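Curomico Student Robotics Project: Interim Progress Report

Submitted to the Hinojosa Education Fund by Ravinder Gill, Project Lead
Reporting period: October to February

1. Purpose of this report

The Fund asked for an interim account of the second year of the project before the final part of the grant is released. This report covers recruitment, teaching, practical work, spending and the changes we wish to make before the summer term. Attendance sheets and the full budget are attached separately.

2. Recruitment and attendance

Fifty-two students applied for the course and 43 remain enrolled. Of the nine who left, most did so in the first half-term, and the main reason given on the leaving form was a clash with other coursework. We have changed the start time to half past four as a result, and attendance has been steadier in the new year.

Students work in small teams. Each team keeps a logbook, which is read and signed by a tutor at the end of every unit. The quality of the logbooks varies. Two teams have kept very full records, and we have copied pages from these, with permission, for use in next year's handbook.

3. Teaching

The first unit covered basic mechanics, including linkages, levers and the forces needed to hold an object without crushing it. The second unit introduced recording and labelling of movement data. Students found the second unit harder than expected, and an extra session was added in January on how to name and store files. Tutors report that this should have been part of the unit from the start.

A short written test was set at the end of each unit. Students who did not reach the required standard were offered a second attempt, and all of those who took it passed.

4. Practical work in home settings

Under the terms of the grant, practical work must move beyond the workshop in the second year. Teams have therefore been working with hand-held grippers in ordinary living spaces, where furniture, floors and lighting differ from those on the practice bench. Each team agrees a plan with its tutor beforehand and carries out a safety check of the room before starting. 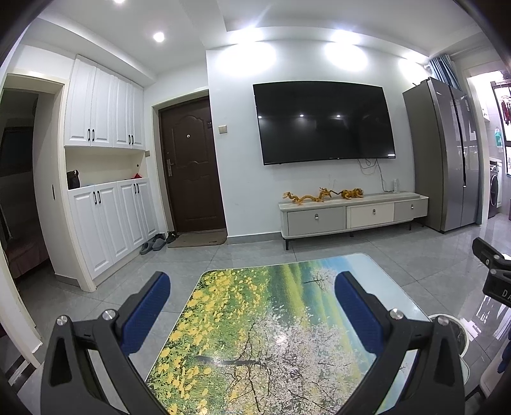
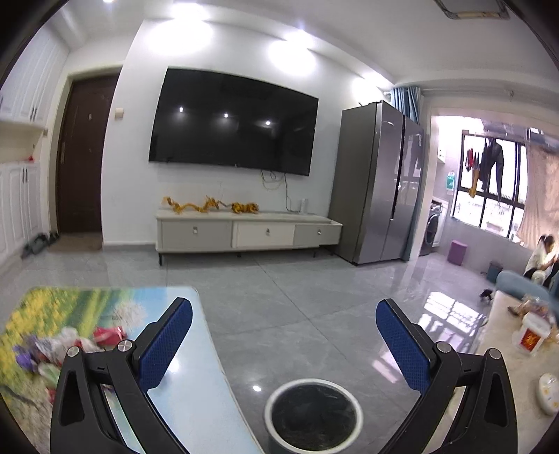 Hand-held gripper work in a home living area.

The target agreed with the Fund is 400 accepted recordings by the end of the summer term. A recording is accepted when a tutor has watched it in full and the task is complete and correctly labelled. Progress towards the target is behind the original plan, mainly on account of the time needed for checking. Tutors had been reviewing recordings alone in the evenings. Since January the teams have carried out a first check of one another's work, and the tutor sees only those recordings that pass.

Polished surfaces and strong daylight remain a difficulty for some teams. Students have been asked to note the lighting in the logbook before each set of recordings, so that poor results can be traced later.

5. Equipment

The grippers were supplied through Irnanine and have been reliable on the whole. Replacement finger pads were slow to arrive before the winter break, and we now hold a small stock. The Trikier storage service is in use by all teams, and the shared folders have been reorganised by unit and by team.

6. Spending

Spending is within the agreed budget. Travel has cost more than planned, as sessions in homes require tutors to make separate journeys. This has been met from an underspend on printing. We do not ask for additional funds, but request permission to move the remaining printing money into the travel line.

7. Work planned for the next period

Teams will continue practical sessions until the Easter break. The final unit, on presenting results, will begin directly afterwards. The Fund's representatives are invited to the student presentations at the end of the summer term, and a choice of dates will be sent once the hall booking has been confirmed.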